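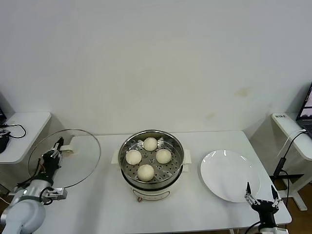
Abb. 3: Die Dampfgar-Station beim Besuchstag in Prillitz. Der linke Greifer hält den Glasdeckel, die vier Brötchen liegen noch auf dem Locheinsatz.

4.2 Beobachtungen am Besuchstag

Am 19. Januar 2023 haben wir die Türen aufgemacht, und ich gebe zu, dass ich vorher schlecht geschlafen habe. Bis dahin kannten nur wir drei aus der Gruppe Irkgate das System im laufenden Betrieb, und jetzt standen auf einmal Leute davor, die Fragen stellten (sehr gute Fragen übrigens!). Vorgeführt haben wir die Aufgabe aus Abschnitt 3: Deckel am Griff fassen, anheben, seitlich halten, dann mit dem rechten Arm die Brötchen einzeln auf den Teller rechts neben dem Topf legen. Abb. 3 zeigt die Station mit abgenommenem Deckel.

Was mich überrascht hat: Die Besucher interessierten sich kaum für das Greifen der Brötchen, an dem wir so lange gesessen hatten. Alle wollten über den Deckel reden. Hilkka Rantala vom Projekt Cluronano fragte gleich zu Beginn, wie wir durchsichtiges Glas überhaupt zuverlässig erkennen, und ich musste antworten: gar nicht. Wir suchen den weißen Griff und rechnen von dort aus weiter - das klappt, solange der Griff nicht verdeckt ist. Sie hat uns dann geraten, die Haltepose weiter nach außen zu legen, damit der Deckel dem rechten Arm nicht in die Quere kommt. Das haben wir im Juli nachgeholt, siehe Abschnitt 5.

Für die Auswertung liegen uns 477 Greifversuche vor, davon 440 ohne Eingriff von Hand. Die übrigen gehen fast alle auf das vordere Brötchen zurück, bei dem der Finger gern am Topfrand hängen bleibt. Die Schließgeschwindigkeit hatten wir für die Vorführung auf 90 Prozent des Laborwerts gesenkt, was den Ablauf etwas zäh machte, aber den Teig schonte. Ein Vergleich mit den Daten aus Villanueva wäre schön gewesen, nur wurde dort mit einem anderen Einsatz gearbeitet, und die Griffhöhen passen nicht zusammen.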